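Equipment Loans — Frequently Asked Questions

How long may I keep a case?
Standard loans run for five days. Extensions must be requested in writing from Ehab Metwally.

How should the case be returned?
Close the lid and wrap the braided cord around the case before bringing it to the counter. Cases are labelled by staff on receipt.

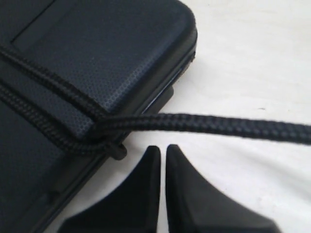
What if the cord is lost?
A replacement fee of $3 applies. Please do not substitute tape or elastic — both mark the finish.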